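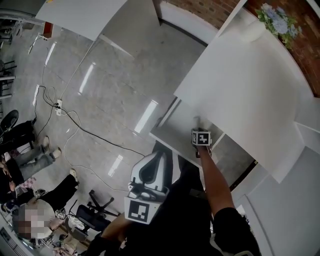 Project diary, gripper comparison, August

The comparison of hand-held grippers continued today in the ground-floor room. Two designs remain under review: the Cadel, the smaller of the pair, and the Pukov, which has the larger molded housing. Both carry square black-and-white markers so that their position can be recovered from the recordings.

The morning was given to the Cadel. Operators completed 199 trials at the counter before the noon break. Of these, 112 were accepted on first review. Most of the rejected trials failed for the same reason: the marker turned away from the camera when the wrist was lowered below the counter edge, and tracking was lost for a second or more. The operators were asked to keep the marker face up during the approach. This was not always possible with low handles.

The Pukov was tested from 1:30 p.m. Its outward-facing marker was read more reliably, but two operators reported fatigue in the forearm after a long session — a complaint that had not been raised with the Cadel. The grip opening also requires more travel before the fingers close. The afternoon total stood at 296 trials, and their review has not been completed.

The Fontes controller dropped its connection twice after 3 p.m. The log shows no fault on the gripper side. A replacement cable has been requested from Keltton, and the controller will run on the older firmware until it arrives.

The target for the full comparison remains 3,000 accepted trials. At the present rate of acceptance the schedule will have to be extended into the following month, and the project office has been informed. Marker placement on the Cadel will be taken up first tomorrow, beginning with a mount tilted toward the operator.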